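장보기 정리 동작 과제 중간 보고서
수신: Closirel 지원사업 담당 Rosalía Campos
작성: Telmo Casado (Testholm 작업분석실)
작성일: 2025년 7월 7일

1. 보고 범위

본 보고서는 농산물 모형을 바구니에서 비닐봉지로 옮겨 담는 과제의 진행 상황을 정리한 것이다. 보고 대상은 물품 구성, 작업면 배치, 담기 절차, 기록 양식의 네 항목이며, 예산 집행 내역은 별도 서식으로 제출한다. 지난 보고에서 지적받은 용어 불일치(봉투/봉지, 상자/바구니)는 이번 문서부터 '봉지'와 '바구니'로 통일하였다.

2. 물품

2.1 바구니
측면에 구멍이 뚫린 밝은 녹색 플라스틱 직사각형 바구니를 사용한다. 깊이가 얕아 안에 든 모형을 위에서 식별하기 쉽다. 깊은 바구니도 검토했으나 작은 모형이 아래에 묻히면 종류를 확인하는 데 시간이 걸려 채택하지 않았다.

2.2 봉지
반투명 흰색 비닐봉지이다. 얇은 재질이어서 형태가 스스로 유지되지 않으며, 입구가 접히거나 바구니 앞쪽 테두리를 덮는 경우가 있다. 이 상태에서는 바구니 안의 모형 일부가 가려지므로 기록지에 '가림' 항목을 신설하였다. 가림의 정도는 수치로 적지 않고 있음/없음으로만 구분한다.

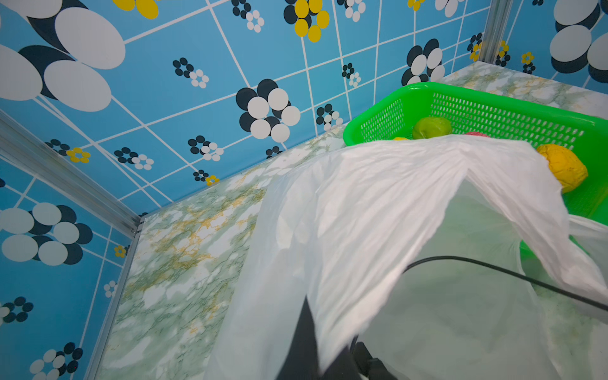 2.3 농산물 모형
과일과 채소 모형을 섞어 쓴다. 둥근 것, 길쭉한 것, 굽은 것, 모서리가 있는 것을 고르게 포함하도록 구성하였다. 품목명은 제조 표기가 아니라 외형을 기준으로 붙인다. 망고인지 레몬인지 판정이 갈리는 노란색 모형은 '황색 타원형'으로 기재하며, 이 규칙은 Consuelo Bermúdez의 제안을 반영한 것이다.

3. 작업면과 배치

바닥은 흰색과 연녹색 계열의 대리석 무늬이고, 벽은 흰 격자선과 꽃무늬가 있는 파란색 벽지로 마감되어 있다. 무늬가 많은 배경을 택한 것은 물품 윤곽이 단순 배경에서만 구분되는지 확인하기 위해서이다. 바닥 무늬에 노란색이 섞여 있어 황색 모형의 윤곽 판정은 별도로 검토한다.

기본 배치에서는 바구니를 뒷벽 쪽에 약간 비스듬히 놓고, 봉지는 바구니 왼쪽에 펼친다. 바구니와 봉지 사이의 간격은 고정하지 않는다. 모형이 바구니 밖, 봉지 입구 부근의 바닥에 놓인 상태도 유효한 중간 상태로 인정하며, 기록지에는 '외부 1단계'로 표기한다.
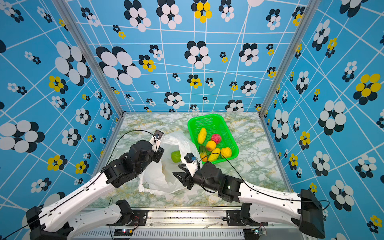
배치 변형은 기본형과 근접형의 두 가지로 제한하였다. 근접형은 봉지와 바구니가 서로 겹치는 것을 허용한다. 초기 계획에 있던 좌우 반전형은 Tetteh Tetteh의 검토 의견에 따라 다음 단계로 이관하였다.

4. 담기 절차와 진행 실적

현재까지 완료된 기록은 515건이며, 이 중 168건이 근접형이다. 담는 순서는 지정하지 않는다. 순서를 고정하면 봉지 안의 쌓임 형태가 유사해져 비교 자료로서의 가치가 낮아진다고 판단하였다.

봉지 안의 상태는 세 가지 관점에서 기록한다. 첫째는 모형이 모인 위치, 둘째는 모형끼리의 접촉, 셋째는 비닐 주름에 의한 가림이다. 길쭉한 모형은 놓인 방향을 추가로 적는다. 파프리카형 모형은 꼭지가 보이면 그 방향도 기재한다.

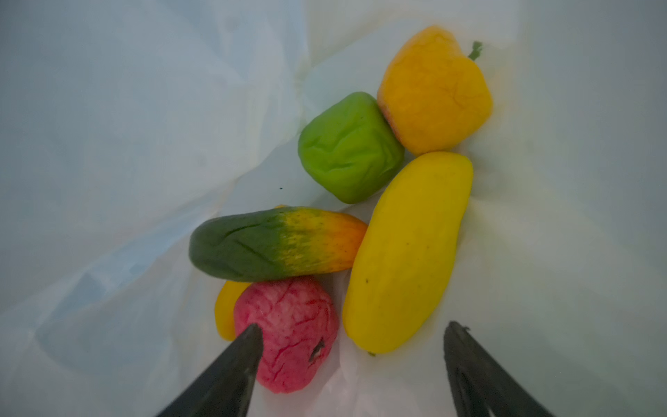

그림 3. 봉지 안에 모인 채소·과일 모형. 주황빛 파프리카형, 연두색 고추류, 긴 노란색 호박형이 서로 인접해 있음.

재검토 표본에서 확인된 주요 불일치는 연두색 모형의 품목 판정이었다. 기록자에 따라 파프리카, 피망, 사과로 적은 사례가 있어 외형 기준표를 보완하였다. 꼭지가 보이지 않을 때는 윗면의 주름과 모서리 형태를 우선 판단 근거로 삼는다.

5. 종료 상태의 판정

종료 판정은 바구니와 봉지를 각각 확인하여 내린다. 바구니가 비어 있다는 사실만으로는 완료로 처리하지 않으며, 바닥에 남은 모형이 없고 봉지 안의 품목이 기록지와 일치해야 한다. 봉지가 넓게 늘어져 바구니 앞 모서리를 가리는 경우에는 다른 방향의 기록을 함께 대조한다. 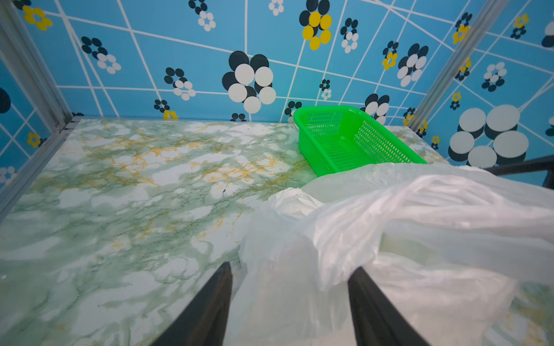
종료 판정이 보류된 기록은 15건이다. 보류 사유는 품목 확인 불가와 기록지 누락이며, 해당 건은 완료 실적에 포함하지 않았다. Thandeka Matlala가 재대조를 맡고 있고, 결과는 다음 보고에 부속 표로 첨부한다.

6. 미결 사항 및 다음 단계

가. 봉지 교체 주기: 현재는 작업자가 주름과 손상 정도를 보고 교체한다. 명문화된 기준은 아직 없다.
나. 좌우 반전형 배치: 11월에 착수하는 것으로 일정을 조정하였다. 추가 물품 구매는 필요하지 않다.
다. 기록지 개정: '가림'과 '외부 1단계' 항목을 반영한 개정본을 사용 중이다. 개정 이전 기록에는 두 항목을 소급 적용하지 않는다.
라. 외형 기준표: 황색 타원형과 굽은 황색 모형의 경계 사례를 추가할 예정이다. 수정안은 담당자 확인 후 배포한다.

지원기관의 회신이 필요한 사항은 나항의 일정 변경 승인이다.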